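Print this page | E-mail this page
Reading time: 2 min

Home safety check, living room - Vekov, ground floor
Filled in by Magdolna Illés, November
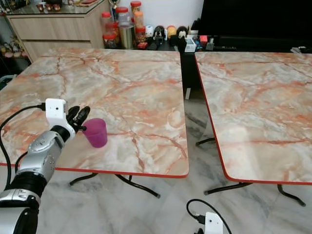
I make this check on Sunday morning, before the visitors come. Mark each point OK, FIX or LOOK AGAIN.

1. Tables stand level, no rocking. OK
Comment: I pressed on every corner of both tables.

2. Edge band on the tables is firm, no sharp end. LOOK AGAIN
Comment: The red-orange band should be followed with one finger, slowly. On the right table I felt a small lift, 2 cm long. Glue is ordered from Dreltton.

3. Table legs do not catch the feet. FIX
Comment: The legs are curved and go outward, so a person who walks between the tables can hit a toe. Please make the gap wider, 70 cm at least.

4. Cables are not in the walking way. FIX
Comment: There is black cable on the floor. It must go along the wall or under a cover.

5. Floor is dry and not slippery. OK
Comment: Marble tile is dangerous after washing - wait until it dries, also in the corners.

6. Cups for children are plastic. OK
Comment: The magenta one may stay. Keep it farther from the table edge.

7. Glass top of the drawer cabinet has no cracks. OK
Comment: Do not put heavy things on it.

8. Television can not tip. LOOK AGAIN
Comment: I did not find the paper for the strap.

9. Jars are closed, shoes are on the rack. OK

Next check: the same list, with points 2, 3, 4 and 8 first.

Contact | Copyright Vekov Home Care | Back to top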